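Cell 7

The handover took less than an hour. My predecessor had left Gandton the week before, so it was done by a supervisor reading from a binder, and the supervisor had never touched the cell. I was given a key to the tall cabinets, a login for Shawky, and the binder. I signed for all three. The date on the form was February 14, 2026.

Cell 7 was the smallest on the Rundanstead asset list. The other cells in the building had fences, light curtains and a paint line on the floor. Cell 7 had a table. One arm, two clear bins, a paper bag of toy produce. A pink sheet marked one bin and a yellow sheet marked the other. Shawky, the scheduler, issued a list at the start of each run that assigned every item to pink or yellow, and the arm emptied the bag accordingly. At the end of the list a person put everything back in the bag. For the next while that person was going to be me.

The binder was in good order. It had a wiring sheet, a servo table, a spares list, and a log going back to November of the year before last. The log entries were in block capitals and very short. CLEANED JAWS. REPLACED BAG. RAN LIST, OK. Most days said only the last of these. I read the whole log at the table before I powered anything up, and I remember thinking I'd been given an easy machine.
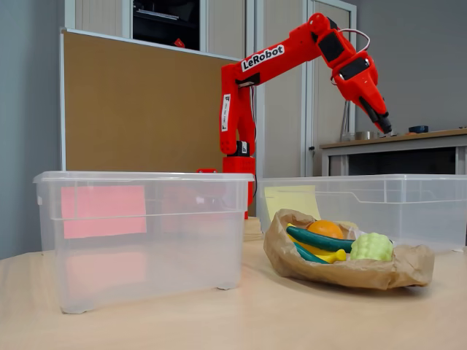

I ran the first list that afternoon. It went to plan until the 211th cycle, when the arm came down over the bag, stopped short, and stayed there. Shawky reported a position error on the base joint. I cleared it, jogged the arm to home, and restarted. It ran to the end of the list with no further error. I wrote RAN LIST, OK, then crossed out the OK and wrote the cycle number and the joint.

The next day it stopped on the 190-something. I didn't write down the exact figure, and I should have. The day after that it completed the list, but it put a lime-green piece down on the rim of the yellow bin, and the piece balanced there until I bumped the table.

The binder had a section on faults, copied out by hand, and I followed it in the order given.

1. Check the supply. I measured at the board and again at the last servo in the chain, with the arm holding still and with the arm lifting. The sag under load was small and within the sheet.

2. Check the cables. I took the arm through its full travel by hand with the torque off and watched the loop at the elbow. It opened and closed freely. I unplugged every connector, looked at the pins, and put each back until it clicked. One at the wrist had not been clicking. I was pleased with that and assumed I had found it, and I ran a list to prove it. The arm stopped over the bag on cycle 140.

3. Check the horns. The center screw on each servo horn is meant to be snug with a drop of threadlocker. All of them were. The threadlocker was fresh on the base joint. That joint had been opened recently, more recently than the others, and there was no entry for it in the log.

4. Check the jaws. Closed on a strip of printer paper, they should hold it against a light pull. I tried it at the tips and at the root. Then I lowered them into the bag on slow jog to see that both fingers reached the item together. 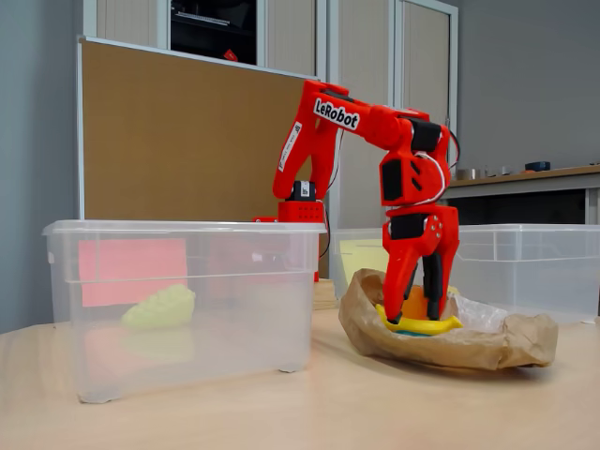 5. Check the home offsets against the servo table.

I had left this one for last because it was last, and because the offsets live in a file that no one is supposed to edit between calibrations. According to the binder, the base joint homes at 2000. In the file it was 1987. I went back through the saved copies. Shawky keeps a copy every time the file changes, with the time of day, and there was a copy for nearly every working morning for over a year. All of them had been saved a few minutes before the first list. The number moved by one or two each time, almost always in the same direction. Every so often it jumped back to 2000 and began to walk down again.

I printed the whole series and laid it on the table next to the log. On every one of those mornings the log said RAN LIST, OK.

I called Plirkar, who hold the service contract for the building. Plirkar's desk asked for the asset number and then asked me to repeat it. They had no record of a visit to Cell 7. The person on the line looked further back and found a ticket, opened from our side and closed from our side on the same day. The subject was "base joint drift." The closing note was "handled locally." I asked whether anyone at Plirkar had followed up. They said a ticket closed by the customer does not get followed up. They offered to send a replacement servo and I accepted, although by then I didn't believe it was the servo.

A servo with a bad sensor wanders both ways. This had gone one way for over a year.

I cleared the table. The bag went on the desk behind, the bins went on the floor, and for the first time I looked at the mounting with nothing in front of it. The base was held to the tabletop by a clamp. The clamp was tight. Behind it, close to the base, was a pencil line on the wood, drawn with a straightedge. Next to that was another line, and another, fanned out from one corner. The spacing was finer than I could have drawn without a magnifier. Some had been partly rubbed out with a thumb.

The arm was turning on the table. Each time it swung from the bag to a bin and stopped, the base took the reaction and crept by an amount too small to see. Over a full list it added up. My predecessor had found this early. The pencil lines were the measurement and the offset was the correction. When the correction got too large, the clamp was slackened, the base was pushed back to the first line, and the number was set to 2000 again. Every morning, before anyone else was in the room, the arm was made right for one more day. Then the list was run and the log was filled in.

I don't know why it wasn't written down. I've thought about it more than the problem deserves. The fix is not difficult. Perhaps the ticket went in and someone asked what it would cost to drill the table, and the table belonged to another department. There is a purchasing form in the back of the binder, filled in as far as the line for budget code. The item requested is a steel plate, two hundred by two hundred, with four holes. The form isn't signed.

Plate

I had the plate cut in the Rundanstead shop from an offcut. It took three days, mostly waiting for the drill. I didn't ask about the table. I came in early, marked through the holes with a punch, drilled, vacuumed up the chips, and bolted the plate down with large washers on the underside. The base went on top with its own screws into threaded holes, and I put a dab of paint across each screw head and onto the plate, so that any movement would crack it.

Before I set the plate down I had to decide what to do about the pencil lines. The plate would cover most of them. I took a sheet of tracing paper and copied them, all I could make out, with the corner of the base drawn in as a datum. The tracing is in the binder now, behind the servo table. It has no function there. The lines describe a fault the cell no longer has.

The offset went back to 2000. I ran the calibration from the start instead of trusting the old figures: each joint to its stop, back to its mark, value stored. The base took a single pass. The shoulder took two, as I had let it drop onto the stop the first time and the reading was off. The wrist and the jaws were as the binder said they would be.

Then the bins, pink sheet on the left and yellow on the right, and the bag between them with its rim rolled down so the jaws had a clear way in. I filled the bag myself. I ran the grip test from the binder at quarter speed with my hand on the stop button.

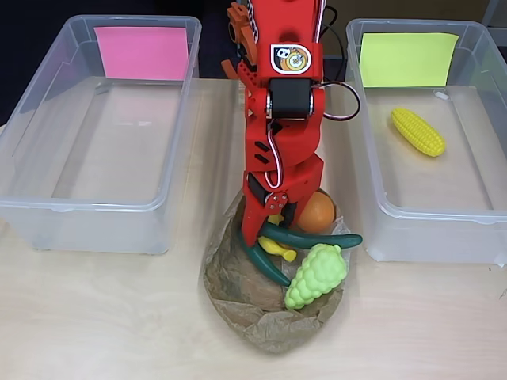 Grip test at the bag, with the corn in the right-hand bin.

The servo from Plirkar arrived the following week. I logged it into spares and left it sealed.

The first full list after the plate had no stops. I checked the paint on the screws and found it whole. I opened the offset file to see whether it wanted changing, and it didn't, and I closed it again. Shawky saved no copy. I did the same thing the next morning and the one after.

I've kept doing it. I come in before the others, put the light on over the table, and look at a number that has not moved. It takes less than a minute. There is no step for it in the binder, and for some weeks I made no entry for it either, until I was turning back through the block capitals for something else and caught myself at it.

The log for Cell 7 now has an extra column. It is headed BASE OFFSET, AS FOUND. Next to it is a second one headed AS LEFT. Both say 2000 all the way down the page. The supervisor asked me once whether the columns were needed, seeing that they never changed, and I said they were cheap to fill in.

I wrote to my predecessor at the address Rundanstead had on file. I gave the thickness of the plate and the bolt size, and I said the tracing was in the binder if it was wanted. The reply came on a plain card, in capitals. It asked what I had used for washers.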